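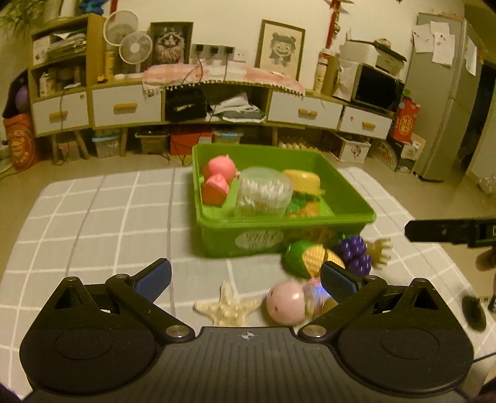 접수 내용

제목: Zallthorpe 역 자전거 보관소 2번 출입문, 등록 카드 간헐적 거부
분류: 출입 통제 / 현장 제어기
제품: Drirnley 출입 제어기, 벽부형 카드 리더
등록자: Ritva Seppälä (보관소 운영)
담당: Paavo Ojala (현장 기술지원)
참여: Reijo Räsänen (서버), Aatos Miettinen (설치사 Rissanen), Zuweira Tsikata (이용자 창구)
우선순위: 보통에서 높음으로 변경
상태: 종결
접수 시기: 2021년 4월

증상

정상 등록된 이용자 카드가 2번 출입문에서 거부됨. 리더에 적색 표시등이 들어오고 짧은 경고음이 난 뒤 문은 잠긴 상태로 유지된다. 같은 카드를 잠시 후 다시 대면 열리는 경우가 많다. 항상 그런 것은 아니며, 끝내 열리지 않아 자전거를 꺼내지 못하고 돌아간 이용자도 있다.

신고는 늦은 저녁과 이른 아침에 몰려 있다. 출퇴근 시간대에는 신고가 거의 없다. 1번 출입문(승강장 쪽)에서는 같은 신고가 들어오지 않았다. 안에서 밖으로 나갈 때는 버튼식이므로 해당 없음.

이용자 창구에서 카드를 재발급한 사례가 있으나 재발급 후에도 재현되었다는 연락을 받음. 재발급을 계속해야 하는지 회신 바람.

영향

보관소는 야간에도 무인으로 운영된다. 문이 열리지 않으면 이용자가 자전거를 꺼낼 방법이 없고, 비상 연락처로 전화하면 원격 개방을 해 주고 있다. 원격 개방 기록은 사유 없이 남아 이 문제와 관련된 건을 따로 골라내기 어렵다. 일부 이용자는 보관소 바깥 울타리에 자전거를 묶어 두기 시작했고, 역무 쪽에서 통행 방해로 문의가 왔다.

처리 기록

Paavo Ojala, 최초 응답

재발급은 중단해 주십시오. 카드 불량이라면 시간대에 따라 달라지지 않습니다. 재발급하면 카드 고유번호가 바뀌어 기존 기록과 대조하기도 어려워집니다.

다음 자료를 요청합니다.
- 거부된 카드의 고유번호 (앞면 인쇄 번호가 아니라 발급 화면의 고유번호)
- 거부된 시각, 분 단위까지
- 재시도 여부와 결과
- 리더에 카드를 댄 뒤 적색 표시등이 들어오기까지 걸린 시간. 즉시인지 지연이 있었는지

마지막 항목이 중요합니다. 즉시 거부되면 제어기가 자체적으로 판단한 것이고, 지연 후 거부되면 서버 조회가 실패한 것입니다.

Zuweira Tsikata, 이용자 창구

신고자에게 다시 연락해 정리한 내용을 첨부했습니다. 분 단위 시각을 기억하는 분은 드물어서 전화 통화 시각으로 대신한 항목이 있습니다. 비고란에 표시해 두었습니다.

지연 여부는 답이 갈립니다. 한참 기다렸다는 분이 다수이고, 대자마자 빨간불이 들어왔다는 분도 있습니다. 즉시 거부를 말한 분들은 대부분 지연이 있은 다음 바로 다시 대 본 경우로 보입니다.

한 가지 덧붙이면, 같은 가족이 카드를 각각 한 장씩 가지고 있는데 한쪽 카드만 늘 문제가 된다고 합니다. 두 사람은 보통 같이 다닙니다.

Paavo Ojala

가족 사례가 유용합니다. 같은 문, 같은 시각인데 카드에 따라 결과가 다르면 리더나 잠금장치 문제로는 설명이 되지 않습니다. 다만 하드웨어를 배제하기 전에 현장 확인은 하겠습니다. Rissanen에 동행을 요청했습니다.

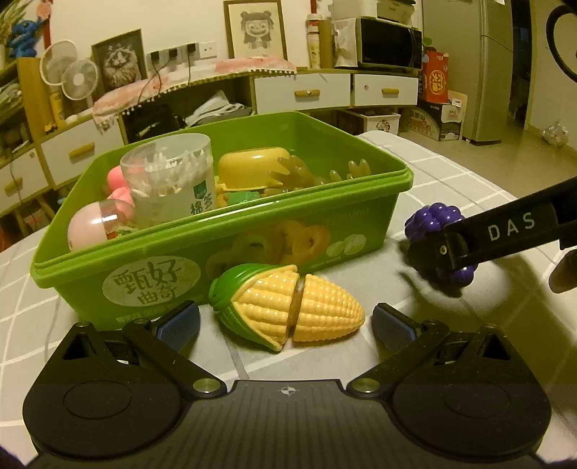 두 조각으로 나뉜 장난감 옥수수와 연두색 보관 상자

Aatos Miettinen, 현장 점검 결과

2번 출입문 하드웨어를 점검했습니다.

리더: 외관 손상 없음. 창 부분 오염을 닦아 냄. 시험 카드 판독 정상. 거리를 조금씩 띄워 가며 확인했고 1번 출입문 리더와 차이 없음. 케이블 차폐 접지 정상.

전자식 잠금장치: 무부하 상태와 문을 당긴 상태에서 모두 해정됨. 문을 세게 당긴 상태에서 해정이 한 박자 늦는 현상이 있어 스트라이크 판 위치를 조정함. 이번 신고 증상과는 다른 문제임. 신고 증상에서는 적색 표시등이 들어오므로 해정 명령 자체가 나가지 않은 것임.

전원: 정전압 출력 정상. 배터리 절체 시험 정상. 잠금장치 동작 시 전압 강하는 허용 범위 안.

문 상태 접점: 문이 닫혔는데도 열림으로 표시되는 순간이 있음. 자석이 약간 틀어져 있어 바로잡음. 열림 상태로 잘못 인식되어도 카드 판정에는 관여하지 않도록 설정되어 있음.

통신: 1번 출입문 제어기는 역사 유선망에 연결되어 있고, 2번은 이동통신 모뎀을 씁니다. 준공 도면에는 둘 다 유선으로 되어 있습니다. 배관이 막혀 시공 중에 바꾼 것으로 알고 있는데 도면 개정이 되지 않았습니다. 이 부분은 저희 쪽 누락입니다. 개정 도면을 보내겠습니다.

Paavo Ojala

통신 방식 차이를 처음 확인했습니다. 자산 대장에도 유선으로 등록되어 있었습니다. 대장을 수정했습니다.

제어기에서 이벤트 기록을 내려받았습니다. 거부 이벤트의 사유 코드를 보면 서버 응답 시간 초과 뒤에 로컬 목록에 없음이 이어서 찍혀 있습니다. 즉 다음 순서입니다.

1. 카드를 댄다.
2. 제어기가 로컬 목록에서 찾는다. 없음.
3. 제어기가 서버에 조회한다.
4. 제한 시간 안에 응답이 없다.
5. 로컬 목록 결과를 최종 판정으로 쓴다. 거부.

로컬 목록에 있는 카드는 2단계에서 바로 열리므로 통신 상태와 무관합니다. 따라서 질문은 두 갈래입니다. 등록된 카드가 왜 로컬 목록에 없는가. 그리고 서버 응답은 왜 늦는가.

Reijo, 해당 카드들이 서버의 Zallthorpe 권한 그룹에 들어 있는지, 배포 대상에 포함되었는지 확인 바랍니다.

Reijo Räsänen, 서버 확인

첨부된 카드는 모두 서버에 유효 상태로 있습니다. 권한 그룹도 맞습니다. 배포 작업은 매일 성공으로 기록되어 있습니다.

다만 배포 건수를 보면 이상한 점이 있습니다. 서버가 내보낸 목록은 2000건이 넘는데 제어기가 확인 응답으로 돌려준 건수는 정확히 2000입니다. 배포 작업은 전송이 끝났다는 응답만 확인하고 건수는 비교하지 않습니다. 그래서 성공으로 남았습니다.

목록은 카드 고유번호 오름차순으로 전송됩니다. 뒤쪽이 잘린다면 고유번호가 큰 카드만 빠지게 됩니다. 신고 카드의 고유번호를 정렬해 보니 전부 목록 뒤쪽에 있습니다. 가족 사례도 맞습니다. 문제가 없는 쪽 카드는 앞쪽, 문제가 있는 쪽은 뒤쪽입니다.

재발급 카드는 새 제조분이라 고유번호가 더 큽니다. 앞쪽에 있던 카드를 재발급했다면 멀쩡하던 카드가 잘린 구간으로 옮겨 갔을 수 있습니다.

Ritva Seppälä

재발급 중단은 창구에 다시 전달했습니다. 그런데 Zallthorpe 보관소 이용자는 그렇게 많지 않습니다. 목록이 왜 그 규모가 됩니까.

Reijo Räsänen

Clunstead 이용자가 함께 들어 있습니다. 지난번 요금 통합 때 Clunstead 보관소 회원도 Zallthorpe에 들어갈 수 있게 해 달라는 요청이 있었고, Clunstead 그룹 전체를 Zallthorpe 그룹의 하위 그룹으로 넣었습니다. 요청 내용대로 처리된 것이고 서버 쪽에는 건수 제한이 없습니다. 제어기 제한은 당시 검토 항목에 없었습니다.

Clunstead 그룹에는 만료 회원도 남아 있습니다. 만료 카드는 문이 열리지 않도록 무효 표시가 되어 있지만, 무효 표시가 된 항목도 로컬 목록에는 한 자리씩 차지합니다.

Paavo Ojala

Drirnley 제어기 설정 파일을 확인했습니다. 로컬 목록 최대 항목이 2000으로 되어 있습니다. 1번과 2번 모두 같습니다. 초과분은 경고 없이 버려지고 이벤트 기록에도 남지 않습니다. 이 동작은 펌웨어 개선 요청으로 따로 올리겠습니다.

1번에서도 같은 카드가 로컬 목록에 없는 상태이지만, 유선망이라 서버 조회가 바로 성공하므로 이용자는 차이를 느끼지 못합니다. 1번도 역사 유선망이 끊기면 같은 증상이 나타날 것입니다.

남은 것은 2번의 서버 응답 지연입니다. 모뎀 기록을 받아 보았습니다.

모뎀에 절전 설정이 켜져 있습니다. 일정 시간 통신이 없으면 데이터 연결을 내리고, 송신할 것이 생기면 다시 연결합니다. 재연결에는 40초가 걸립니다. 제어기의 서버 조회 제한 시간은 20초입니다. 연결이 내려간 상태에서 첫 조회는 반드시 실패합니다.

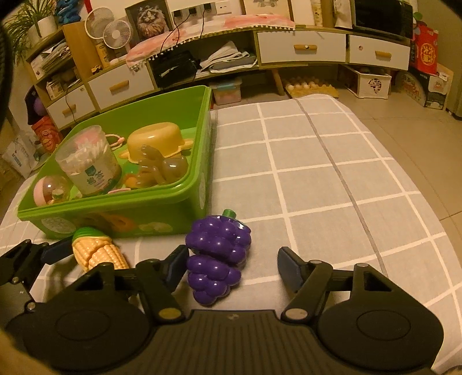
낮에는 출입이 잦아 연결이 계속 유지되고, 늦은 저녁과 이른 아침에는 출입 간격이 벌어져 연결이 내려갑니다. 신고 시간대와 일치합니다. 거부 직후에 다시 대면 조회가 또 실패하고, 조금 더 기다렸다가 대면 연결이 올라와 있어 열립니다. 잠시 후 다시 대면 열린다는 신고와 일치합니다.

즉시 거부 사례도 설명됩니다. 제어기는 조회가 한 번 실패하면 짧은 동안 오프라인 모드로 들어가고, 그 동안에는 조회를 시도하지 않고 로컬 목록으로만 판정합니다. 이 구간에 카드를 다시 대면 대자마자 적색입니다. 재시도가 빠른 이용자일수록 불리합니다.

Aatos Miettinen

절전 설정은 모뎀 출고 기본값입니다. 저희가 켠 것은 아니지만 끄지도 않았습니다. 상시 전원 현장이므로 절전이 필요하지 않습니다. 꺼도 문제없습니다.

같은 모뎀을 쓰는 다른 현장이 있는지 확인하겠습니다.

재현 시험

Paavo Ojala

출입이 없는 시간에 2번 출입문에서 시험했습니다. 시험 카드 A는 고유번호가 목록 앞쪽, 시험 카드 B는 뒤쪽입니다. 둘 다 서버에 유효 등록되어 있습니다.

모뎀 연결 상태, 카드 A: 즉시 열림.
모뎀 연결 상태, 카드 B: 짧은 지연 후 열림.
모뎀 절전 상태, 카드 A: 즉시 열림.
모뎀 절전 상태, 카드 B: 제한 시간 경과 후 거부.
직후 재시도, 카드 B: 즉시 거부.
연결 복구와 오프라인 모드 해제를 확인한 뒤 재시도, 카드 B: 열림.

반복해도 결과가 같습니다. 원인은 확정으로 봅니다. 두 조건(로컬 목록 누락, 모뎀 절전)이 겹쳐야 증상이 나타나며 어느 한쪽만 해소해도 신고는 멈출 것입니다. 그래도 둘 다 조치합니다.

원인 정리

가. 권한 그룹 통합으로 배포 목록이 제어기 로컬 목록 한도를 넘음. 초과분은 경고 없이 누락.
나. 2번 출입문 모뎀의 절전 설정으로 첫 서버 조회가 제한 시간을 넘김.
다. 배포 작업이 전송 건수와 수신 건수를 비교하지 않아 누락이 드러나지 않음.
라. 준공 도면과 자산 대장에 2번 출입문 통신 방식이 잘못 기재되어 초기 진단이 늦어짐.

조치

임시 조치

모뎀 절전 해제. 원격으로 적용하고 재기동 후 설정값이 유지되는지 확인함. 재기동하는 동안 2번 출입문은 로컬 목록만으로 동작하므로 이용이 적은 시간에 진행함. 창구에 사전 공지함.

조회 제한 시간은 변경하지 않음. 늘리면 모뎀 재연결까지 기다릴 수는 있으나 이용자가 문 앞에서 그만큼 서 있게 되고, 그 사이 다른 카드를 대도 판독되지 않음. 오프라인 모드 유지 시간도 변경하지 않음.

영구 조치

Zallthorpe 권한 그룹에서 Clunstead 하위 그룹을 분리함. Clunstead 회원 가운데 Zallthorpe 이용을 신청한 회원만 별도 그룹으로 만들어 포함함. 신청하지 않은 회원은 로컬 목록에 들어가지 않고, 필요할 때 서버 조회로 판정됨. 권한 자체는 그대로임.

만료 카드는 배포 목록에서 제외함. 제외된 카드는 로컬 목록에 없는 카드로 처리되어 서버 조회 후 거부됨. 통신이 끊긴 상태에서도 거부되므로 보안상 차이 없음.

배포 작업에 건수 비교를 추가함. 보낸 건수와 제어기가 돌려준 건수가 다르면 실패로 기록하고 담당자에게 통지함.

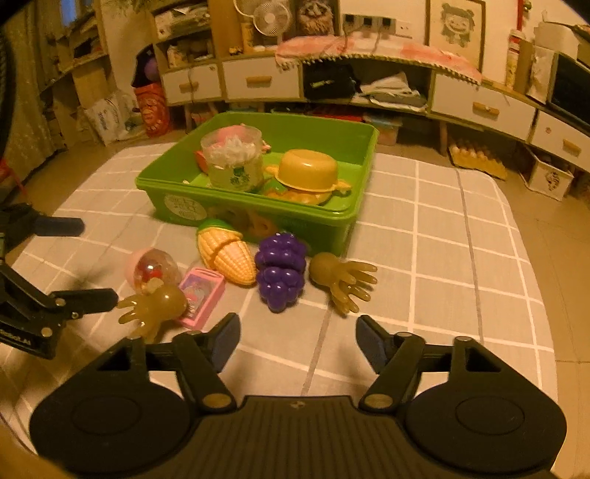
그룹 분리 중에 걸린 점을 하나 적어 둡니다. Clunstead 회원 일부는 카드가 두 그룹에 중복 등록되어 있었고, 하위 그룹을 빼면 서버가 양쪽 권한을 모두 회수하는 것으로 처리하려 했습니다. 시험 서버에서 먼저 돌려 보고 발견했습니다. 중복 항목을 직접 등록 쪽으로 정리한 뒤 분리했습니다. 운영 서버에서 권한을 잃은 카드는 없습니다. 같은 작업을 다른 보관소에 적용할 때는 중복 정리를 먼저 해야 합니다.

Reijo Räsänen

적용 후 배포 결과: 보낸 건수와 받은 건수 일치. 한도까지 여유 있음. 1번과 2번 모두 동일.

여유분이 줄어들면 미리 알 수 있도록 한도에 가까워지는 시점에도 통지가 가게 해 두었습니다. 수신자는 현재 저와 Paavo입니다. 운영 쪽에서도 받으려면 주소를 알려 주십시오.

Ritva Seppälä

운영 공용 주소로 추가 부탁합니다. 원격 개방 기록에 사유를 입력하게 할 수 있는지도 문의합니다. 이번에 집계가 안 되어 곤란했습니다.

Reijo Räsänen

추가했습니다. 사유 입력은 화면 변경이 필요해서 별도 요청으로 등록해 주십시오. 당장은 비고란을 쓰면 됩니다. 비고란 내용은 검색됩니다.

적용 후 확인

Paavo Ojala

적용 후 2번 출입문 이벤트 기록을 다시 내려받아 확인했습니다. 서버 응답 시간 초과 항목이 없습니다. 로컬 목록에 없음으로 끝난 거부는 남아 있으나 대조해 보니 모두 미등록 카드이거나 만료 카드입니다. 교통카드를 잘못 댄 것으로 보이는 판독도 섞여 있습니다. 정상 거부입니다.

신고 카드는 고유번호 기준으로 전부 로컬 목록에 있는 것을 확인했습니다. 재발급 카드도 포함입니다.

통신을 강제로 끊은 상태에서도 시험 카드 B가 즉시 열립니다.

Zuweira Tsikata

신고자들에게 연락했습니다. 조치 후 거부를 겪은 분은 없다고 합니다. 연락이 닿지 않은 분에게는 메일을 남겼습니다. 가족 회원도 두 장 모두 바로 열린다고 확인해 주었습니다.

재발급 때 받은 수수료를 돌려 달라는 요청이 있습니다. 카드 문제가 아니었으므로 환불 대상인지 확인 바랍니다.

Ritva Seppälä

환불 대상으로 처리합니다. 창구에서 재발급 내역을 뽑아 회계로 넘겨 주십시오. 사유란에 이 티켓을 적으면 됩니다. 이전 카드는 반납받지 않아도 되고, 서버에서 무효 처리만 확인해 주십시오.

울타리에 묶인 자전거에는 보관소 문이 정상화되었다는 안내표를 달았습니다. 역무 쪽에도 회신했습니다.

Aatos Miettinen

개정 도면을 보냈습니다. 같은 모뎀을 쓰는 현장은 Clunstead 보관소 뒷문이 있습니다. 절전이 켜져 있었고 원격으로 해제했습니다. Clunstead는 로컬 목록이 한도 안에 있어 증상은 없었습니다.

2번 출입문 배관은 여전히 막혀 있습니다. 유선 전환을 원하면 굴착이 필요하므로 견적을 따로 내겠습니다. 현재 상태로 운영에 지장은 없습니다.

Paavo Ojala

도면 수령, 자산 대장과 대조 완료. 유선 전환은 이 티켓에서 다루지 않습니다.

점검 절차서에 추가한 항목

- 현장 제어기 통신 방식은 도면이 아니라 실물로 확인하고 대장에 기록한다.
- 이동통신 모뎀 설치 시 절전 설정을 해제하고, 재기동 후 설정값을 다시 읽어 확인한다.
- 권한 그룹을 합치기 전에 합친 뒤의 배포 건수와 제어기 로컬 목록 한도를 비교한다.
- 간헐적 거부 신고에서는 카드 재발급보다 고유번호와 사유 코드 대조를 먼저 한다.
- 시험 카드는 고유번호가 목록 앞쪽인 것과 뒤쪽인 것을 함께 가지고 간다.

미결 항목

펌웨어: 로컬 목록 초과 시 경고를 남기도록 개선 요청 제출. 접수 회신 받음, 반영 시기 미정.
원격 개방 사유 입력: 별도 요청으로 이관.
2번 출입문 유선 전환: Rissanen 견적 대기.
2번 출입문 스트라이크 판: 조정 후 이상 없음. 다음 정기 점검 때 고정 나사 풀림 여부 재확인.

종결 코드: 설정 오류 / 용량 초과
종결 처리: Paavo Ojala
종결 동의: Ritva Seppälä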